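Toy Swap Weekend - the Gallery

Well, it's done for another year, and my back knows it! I promised everyone I'd get the pictures up before the end of the month, and as it's only 24 May 2018 I'm calling that early. These are mostly from the blocks and wooden toys side, as that's where I spent nearly all my time (the puzzle people can do their own page, and Romana Tóth says she will).

For anyone who missed it, you bring toys your kids have outgrown, you get a ticket for each bag, and you go home with something else. We had 31 families signed up this time. Back in February, when Glykeria Katsaros and I were stuffing flyers through doors in the rain, I'd have been happy with 13.

Blocks are always the first thing people ask me for, and I'm picky about them. I like the plain painted kind, in the old red, blue and yellow, with edges soft enough that you can step on one in the dark and keep your language decent. Long ones are worth more to me than short ones - you can make a bridge with a long one, and a kid who has figured out bridges is busy until supper.

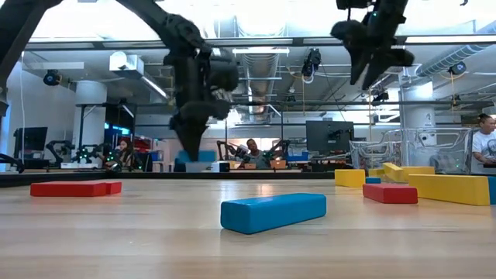 My own two started on a set my aunt bought at Antoniadis, the little toy store that used to be next to the bakery, and there are still pieces of it under our couch. Filippos Pappas went through every bag of blocks that came in and wiped them down with a barely damp cloth, then spread them out on towels. Don't soak painted blocks, please! The paint lifts at the corners and then you're picking flakes off the rug forever.

If you took home a mixed bag, it's fine that the sizes don't match. Half of ours never did. Lean them, stack them, line them up by color, whatever keeps the peace. A shoebox holds a starter set, and I'd say stop there until you know your child likes them. Efthymia Chrysikopoulos took home a tub of 300 and I've already had a text asking if I want some back (I do not).

A few odds and ends. There is one bag of train track still waiting for its owner, tied with green yarn, and it's at my house. The sign-up sheet for the next swap is with Polyxeni Andreadis. We could really use 2 more folding tables and a person with a van. And if you ended up with a yellow arch in with your blocks, would you check whether it has a bite mark on one side? It belongs to my youngest, it went in by mistake, and I've been hearing about it at bedtime.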